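Prelex soft fingers, set of two pairs – reviewed after a few weeks
Posted November 2025 in Workshop kit

I've had two arms bolted to the bench at the Nustonthorpe shared workshop for a good while now, and the grippers have always been the bit I moan about. So when Prelex put their fingers up at £58 for both pairs I thought, go on then, and ordered them the same evening. 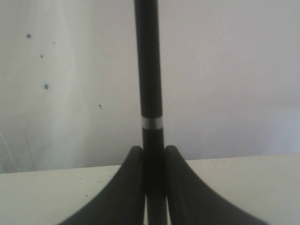
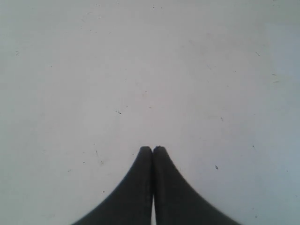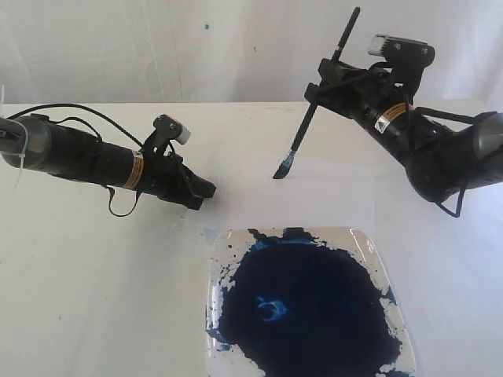

Prelex fingers holding a pen, the same style closed with nothing between them, and both arms out for a painting session.

Fitting took me 9 minutes an arm (the second one was quicker, but I dropped a screw). The shape flares out a lot at the bottom, so check your clearance if you work low over a table like I do!

Grip is lovely. Pens, brushes, anything thin and round really, and I hardly have to squeeze. I've logged 2,070 picks so far and the rubbery feel hasn't gone off. I do wish they closed flush all the way down – mine touch at the tips and leave a sliver lower down, which is a pain with paper.

The instructions are one folded sheet and the drawing on it is for a different mount, so I ended up using the Skiltham forum guide instead. Paint wipes off fine if you're quick about it and stains if you go for a cup of tea first.

Four stars from me. I'd buy them again, and I've already asked Prelex if they'll sell singles.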